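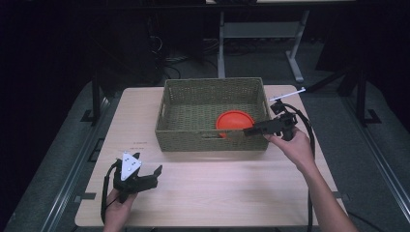 Kairys open day - anyone else go?

benchrat_tom
Went to the Kairys open day in October and figured I'd write it up while I still remember most of it. Parking was bad. They had signs for the main lot but it was full by 9:30, so I ended up behind the loading dock and walked in past the dumpsters.

The morning was a tour and a talk by Arūnas Navickas about how they collect training data for arms. Mostly it's people doing the job with a hand-held gripper in each hand. The afternoon was demos, and you could try the grippers yourself. The task was an orange disc and a green wicker basket. You get the disc with the right hand and the left one is there if you need it. I thought it would take me a couple of tries. It took a lot more than that.

plc_marge
I was there too, in the later group. What threw me was the cable. I kept turning my wrist the way I would with a bare hand and then feeling it pull on my arm. The guy running the station told me to slow down and come in over the rim from the side.

Did you see the Bralilix arm in the next room? We only got to look at it through the glass.

benchrat_tom
Saw it, same as you. It was parked the whole time I was there. I asked and was told it would run at 3:00, but I had to leave before that.

Undetus
I stayed for the 3:00 run. It sorted parts for a while, then stopped and somebody had to go in and reset it. After that it was fine. Not fast.

I don't really get the point of the basket thing, though. If you want an arm to move parts, program it to move parts. We have two cells at work that have done the same pick for years and I never had to wave a gripper around in front of a table.

plc_marge
Your cells get the same part in the same spot every cycle. A basket with a disc sitting in it wherever it landed is a different job. Navickas said the set they had for that one task was 239 runs, and he wants 2000 before he trusts it.

Undetus
2000 runs by hand is a lot of labor for one disc. Who pays for that?

weldcell_zane
Zane Avotiņš here, I helped out at the demo tables that day. The point of a big set is that you don't want every run to look alike. Different people pick at different angles, some go for the near edge and some go deep. Visitors are pretty useful that way, even the clumsy ones. A good operator can do up to 2 a minute once they're warmed up, so it's less labor than it sounds.

On the tape near the front corners of the table - please leave it alone if you come to the next one. Somebody peeled a piece in the morning group and we had to measure it all over again.

benchrat_tom
Wasn't me. I did wonder about the white triangle with the dots on the left gripper. Is that for position?

weldcell_zane
Yes, it's a tracking target. If your sleeve covers it the run gets thrown out. We should have put that on the sheet.

Undetus
OK, the variety part makes sense. I still say most shops would be better off with a fixture and a cheap arm.

plc_marge
Most shops, sure. We do short runs and I spend half my life building fixtures, so I'm at least going to read the Prornness handout they gave us. Did anyone keep the second page? Mine only had the front.

benchrat_tom
I have it, will scan it tonight.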